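Second week of the trial and I've decided to keep notes, mostly so that I don't have to reconstruct everything when the shop wants an answer. The product is Plamham, a software package from Astora. It's a simulator for robot arms with a set of ready-made tasks, and you pay by the seat. We have a trial seat. A full year costs $1477, which I could get approved without much of a fight if I can say what we would use it for.

What I want it for is bin work. We pick small round parts out of bins and I'm tired of tying up the real arm every time I change an approach angle. Brastero sells something similar and I looked at it in January. It had nicer menus and a worse gripper model, and I let that trial run out.

Installation took most of a morning. The license file has to go in a folder that doesn't exist until you run the program once, and the manual mentions this on a page after the one where you need it. After that it started without trouble. The sample tasks loaded, the arm moved, and I spent an hour changing things that didn't need changing.

Today was the peg and bin task. There's an orange peg, a gray bin with sloped walls, and a two-finger gripper. I left the table and the lights at their defaults. The wrist view is the one I care about, so I kept it open the whole time and ignored the big room view.

The first batch was 100 runs with the stock settings. I let it go while I ate lunch and did the parts order. When I came back the log said it had finished with no crashes, which was better than the first night, when it quit on a memory error and left me half a file. I haven't gone through the grasp numbers properly yet. I want to do that with the plots open and a clear head. 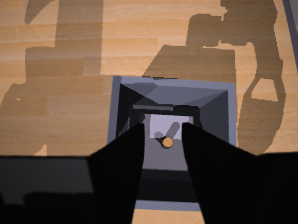 **Navarrete, May 26, 2023**

Went back in early and stepped through the wrist view. With the peg down between the fingers and the gray floor under it, the alignment is easy to judge by eye. The peg sits close to midway between the two tips. I'd like the program to draw a center line over the view so I could read the offset directly, and I couldn't find a setting for it. Wrote to support to ask.

The shadows are better than I expected. They fall across the wood in big soft shapes, and there's one running diagonally over the pale patch inside the bin. Our own vision code gets confused by that sort of thing on the real cell, so a simulator that leaves shadows out is no use to me. The one from Brastero had them off unless you paid for the higher tier.

The wood grain is a bit much. Our table is plain gray. I can probably swap the texture, but it's buried somewhere and I gave up after a while.

Changed the approach speed and started a second batch, 115 runs this time. That number came from filling up the time until I had to leave. Each log line gives the start pose, the grip force and a result code. There are 8 result codes and the manual explains six of them. I asked support about the other two in the same message.

Things I still have to check before the trial ends:

- whether our own bin drawing imports at the right scale
- whether the grip force means anything next to the real gripper
- how the license behaves if the network is down
- export to plain text, without the extra header

The first one matters most. If I can't bring in our bin then I'm paying for somebody else's — and theirs has steeper walls than ours, as far as I can tell by looking at it.

Leaning toward yes on one seat. Support answered the January question I sent from the website in a day, so I expect to hear by tomorrow. Left the second batch running and turned the monitor off.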